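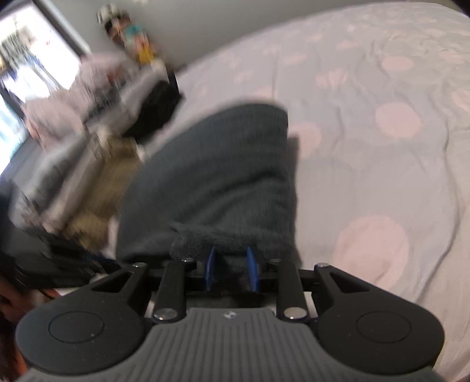 Do you like folding? Lesthorpe is looking for people to join our linen and soft goods room this autumn, and we'd love to hear from you! You'll be folding, stacking and packing blankets, throws and clothes – fuzzy ones, thin ones, awkward ones – in shifts of 2 hours. No experience needed, and we'll show you our folds on your first visit. Places run until the end of November. To apply, send a few lines about yourself to Fergus Skinner, quoting 3797.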